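The stairs at Govon

I have been going up and down the same staircase four days a week for nine years, and until July I had never given it any thought. Then the building managers put a note in everyone's pigeonhole saying the handrail would be sanded and refinished, and would we please use the back stairs for a few days. The back stairs at Govon are concrete, with a steel tube to hold on to. By the second morning I missed the wooden one.

I should say that I like handrails generally. My father fitted them for a while, mostly in houses in Lellville, and I used to be taken along on Saturdays to hold the other end of things. He would run his palm along the whole length before he would let anybody pay him. If he felt a join, he took it apart and did it again, which did not make him rich.

The one at work is dark brown wood with a brown newel post, and underneath it are metal balusters and horizontal bars, also dark. I think the metal came first and the wood was put on later, but I have no proof of that. Aiman Ismail, who has the desk opposite mine, thinks it was all ordered together from a catalogue. We have not settled it.
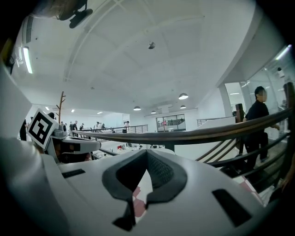
Posted by Vesna Matić in Buildings, Work
9 comments

It is a busy spot. People come past the glass wall on their way to the lifts, and at lunchtime it is easier to wait on the landing than to push through. The ceiling light shows up every scratch on the rail, so I can see why they wanted it done. There were keys dragged along it, rings, and a long pale scrape from the day the photocopier was moved.

The man who came to do the work was called Krešimir Petek and he did not mind being asked questions. He told me he takes the old finish off by hand where the rail bends and only uses the machine on the straight part. Three thin coats of oil, a night between each, and a cloth that has to be laid out flat afterwards so it does not catch fire in the bin. I knew about the cloths from my father. He said most offices want varnish as it looks shinier on the day, but it chips where people grab it and then you are back to the beginning.

He quoted 200 for our stretch, and 100 for the floor above, where the rail is shorter. I thought that was cheap. Mwajuma Kashindye in accounts thought so too, and she does not think many things are cheap.

We got the stairs back on a Friday. It smelled of oil until the middle of the next week, and a few people complained. I quite liked it. The rail felt a bit drier than before – not rough, just less greasy under the hand – and Krešimir had said it would go smooth again with use.

My own banister at home is painted white, badly, by whoever had the house before us. There are 16 spindles and every one has drips. I have bought some sandpaper and a scraper and done the first two. Underneath is pine, a bit orange. I will put up another post when I get to the landing.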